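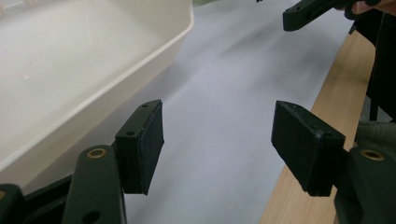
**How often should the finger pads be inspected?** Before every session, and again after any session in which a gripper has been dropped or has struck the tray.

## 6. Bench Work with Paired Hand-Held Grippers

This section sets out the minimum practice for bench work under the Lirnora procedure. It applies to every operator and supervisor at the Wirkness and Dridevska sites. Operators must have completed the induction in Section 2 before proceeding. Where a local instruction differs from this section, the stricter requirement applies until the matter has been referred to Mareike Mühlbauer, Standards Coordinator.

### 6.1 Pre-use inspection

1. Confirm that both grippers are disconnected before handling the fingers.
2. Examine the face of each pad. Dark foam or felt facings must be continuous and firmly bonded to the housing. A lifted corner is grounds for withdrawal.
3. Examine the pad housing. Light scuffs along the plastic edges are acceptable. Cracks are not, particularly near a screw hole.
4. Check that each brass bushing is seated squarely in its arm and that the arm moves without catching.
5. Open and close the fingers through their full travel eight times. Both fingers should move evenly.
6. Record the result on Form 171 and initial the entry.

> **Caution:** Do not attempt to re-glue a pad at the bench. Tag the gripper, place it on the grey quarantine shelf and draw a replacement. Repairs are carried out by the workshop only.

### 6.2 Preparing the work surface

1. Clear the table of tools, drink containers and personal items.
2. Lay the covering specified on the task card, either white paper or a white board. Paper should be drawn smooth by hand; minor creases may remain if they do not lift the tray.
3. Place the tray as shown on the task card. It must sit flat and must not overhang the table.
4. Keep both grippers over the work surface, fingers open, until the supervisor calls the start.

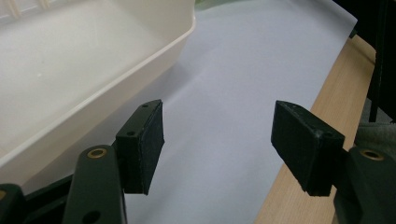 5. Keep chairs and stands far enough from the table that the operator can step back without turning. The minimum clear distance behind the operator is 675 mm.
6. Secure loose sleeves, lanyards and jewellery before taking up the grippers.

**Note:** A covering that tears during a session may be replaced between tasks. The supervisor enters the change in the log, as a new sheet can alter the apparent colour of the surface in recorded material.

### 6.3 Handling packaged goods

Pouches and other flexible packs are handled under the following rules, which were revised in February after a review by Jarrah Mudgway and Hjørdis Wallin.

1. Use sealed packs only. Damaged or leaking packs go in the waste bin and are not to be eaten.
2. Do not use any pack with a gross weight above 300 g.
3. Approach an upright pack with the fingers open and level. Close slowly until the pads make contact, then pause before lifting.
4. Lift only as high as needed to clear the rim of the tray.
5. If a pack slips, let it fall. Do not try to catch it with the second gripper.

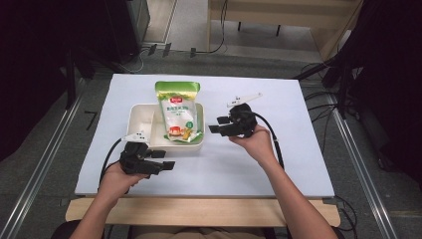

6. Route each cable away from the tray and clear of the operator's wrists. There should be enough slack for full reach - but no loop hanging over the table edge, where it may snag on clothing.
7. Floor cables must be kept out of the operator's standing area. Report any cable that has shifted before work resumes.

> **Caution:** Marker tabs and marker bars are calibrated with the gripper on which they are mounted. Do not bend, wipe with solvent or exchange them. A gripper with a disturbed marker must be recalibrated before further use.

### 6.4 Rest and rotation

Operators may stop at any time and are not required to give a reason. Supervisors shall offer a break at each change of task card and shall not ask an operator to continue with wrist or forearm discomfort. Discomfort that persists after a break is reported under Section 9.

### 6.5 Close of session

1. Set both grippers down on the bench before releasing the handles.
2. Disconnect the cables at the gripper end and coil them loosely.
3. Return goods to the labelled bin and wipe out the tray.
4. Complete the lower half of Form 171, noting any drop, slip or contact with the tray.

Completed forms are lodged with Clem Sutcliffe at Wirkness or Cameron Sheehan at Dridevska. Replacement pads are ordered through the Pawlak stores catalogue under the site's own cost centre.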